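Iltell Household Objects: Mug Trees and Drying Stands
Data card, version 6

Summary

Iltell Household Objects is a reference collection of small kitchen items used for hanging, drying and storing cups. This part of the collection covers mug trees and peg stands. Each record gives the item's form, main materials, measurements and stated condition, together with at least one photograph taken on a tabletop. The current release holds 306 records.

Scope

An item is included if it stands on its own base and has fixed pegs or hooks meant to hold cups by the handle. Wall racks, under-shelf hooks and dish racks with cup prongs are outside the scope and are recorded in the companion set, Mellitz Racks. Folding stands are included when they can be used without a wall or cabinet for support.

Sources

Items were lent or given by households and by two secondhand shops, Omoregie and Gurik. Lent items were returned after recording. Collection began in March, and the present release was closed on 2026-05-12.

Record fields

item_id: a permanent number, never reused
form: straight post, curved post, ring or folding
post_material: wood, metal, plastic or mixed
base_shape: round, square, cross or other
base_color: as seen in daylight
peg_count: whole number, broken pegs included
peg_layout: paired, spiral, single-sided or irregular
height_cm: tabletop to highest point, pegs included
condition: sound, loose, chipped or repaired
loaded: yes or no, as photographed
notes: free text

Recording practice

Mug trees are placed upright on a wooden table and recorded without cups first. A second record of the same item with cups hung on it carries the same item_id and the value "yes" under loaded. Cups are not described here – their shape and size belong to a separate table.

Peg layout is judged by height. Two pegs leaving the post at one level are entered as paired, even where one sits slightly lower than the other. A peg that turns in its socket is entered as loose under condition. Height is taken with a rigid rule and rounded to the nearest whole centimeter.

Known limitations

Wooden stands with straight posts make up most of the set, and ring forms are poorly represented, with only 8 records. In 36 records the post material was entered from the seller's label and has not been checked. Base weight was not measured in any release, so the set should not be used to compare stability. Color terms were chosen by different recorders and vary, particularly among the pale woods.

Changes in this version

The value "mixed" was added to post_material. Duplicate entries from the Gurik loan were merged, and the older field "arms" was renamed peg_count.

Maintenance

Corrections should quote the item_id and the field concerned. They are reviewed by Oluwaseun Oyelaran before each release.

Sample item: mug tree, straight post, round black base, six pegs, paired layout, loaded: no

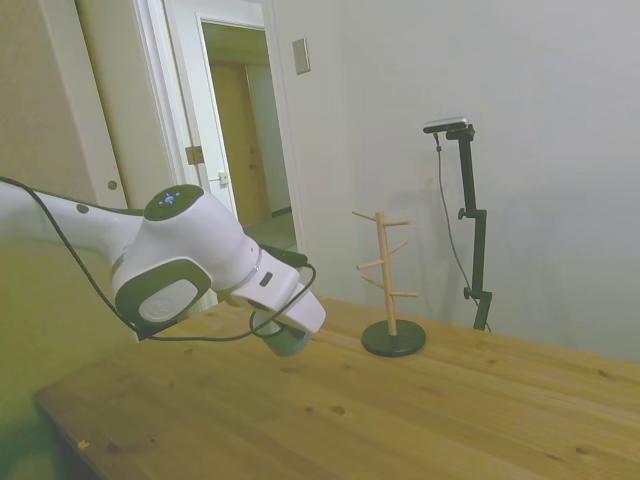 Halima Danladi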